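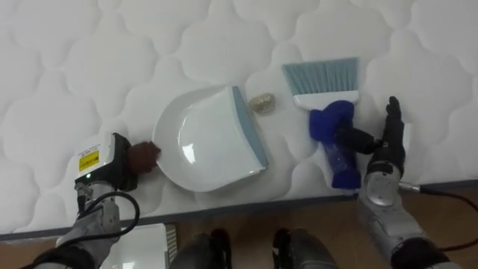 Firnumell Soft Surface Practice Set, with the Putwood House Rules

Price: $295 per set
Sold by: Gasine
Availability: ships from our McPhee Street warehouse
Fits: two-arm robots, any mix of grippers and hands

About this set

If you run a two-arm robot in a home or a test room, you have probably got your rules for hard surfaces well in hand by now. Tables and counters hold still, and most of the written practice we see from our customers was made with them in mind. Beds are a different matter! A mattress gives when you press on it, a dustpan tips when the padding under it sinks, and a small crumpled bit of trash can roll down into a seam and stay there. We put the Firnumell set together for teams who want to sweep, pick up and tidy on soft surfaces and would like a sensible written practice to go with it (and who would rather not write one from a blank page on a busy afternoon).

The heart of the set is the Putwood House Rules, a spiral-bound book of 60 pages in nice large type, so it can be read from a step or two away while your hands are busy. It is written in everyday words for the people who stand beside the robot, and it has been through a good many rounds of red pencil to get it that way.

What comes in the box

The Putwood House Rules, 60 pages, spiral bound
7 wipe-clean check cards, one for each part of the working session
8 floor markers for laying out the standing line
A pad of session sheets, with room for your own notes down the side
A storage folder with a snap closure

Tools, mattress and robot are not included. Most of our customers already have a dustpan and hand brush they like, and the rules are written to work with whatever is in the closet.

A few of the rules, so you know what you are getting

Set the lip toward the brush. The straight edge of the dustpan faces the brush before either arm starts moving, with the debris in the gap between the two. If the pan has to be turned, turn it by hand with the robot stopped.

One arm steadies, one arm sweeps. Write down which is which on the session sheet and keep it that way until the session is over. A gripper on the rim of the pan and a hand on the brush handle is the layout we use throughout the book, but a mirrored layout is perfectly all right so long as everyone in the room knows about it.

Press lightly and check often. Soft surfaces hide how hard an arm is pushing. Set your force limit on the actual mattress you plan to work on, with the cover on, and do it over again if you change the cover. A limit that was set on a table should not be carried across.

Look after your cables. Any cable that hangs near the wrist or forearm gets a look before power-up, through the full sweep of the arm, with plenty of slack and nothing for it to catch on. Cables that reach the floor are kept on the robot's side of the standing line.

Keep warning labels where people can read them. Do not cover them with tape or sleeves, and wipe them down with a soft cloth when you wipe the rest of the housing. If a label has worn so far that the small print is gone, order a new one from the maker of your robot before the next session.

No reaching in. This is the rule people grumble over, and we do understand, as it is so very tempting to nudge a stray crumb along with a finger. Stop the robot, confirm the stop, and then reach.

Debris size. Start with single pieces you can see easily against the cover, then move on to smaller ones. The book has a whole section on seams and stitching, with a suggested order of work for quilted covers.

Using it with your own site rules

The Putwood House Rules are good practice notes. They do not replace your robot maker's manual, your own risk assessment, or the safety law where you are. Where the book and the manual disagree, please follow the manual and drop us a line, as we keep a list of these and work through it for each new printing. The next printing is planned for January, and anyone who has bought the current set may have the changed pages at no charge.

Care and storage

Check cards wipe clean with a damp cloth. Please use wet-erase pens on them, as dry-erase ink rubs off on sleeves and gets everywhere. Floor markers hold well on sealed wood and vinyl, but on waxed floors do try one in a corner first and leave it overnight.

Ordering

Orders placed by 30th November come with a second pad of session sheets. Extra pads, spare check cards and replacement floor markers are sold separately on the Gasine supplies page.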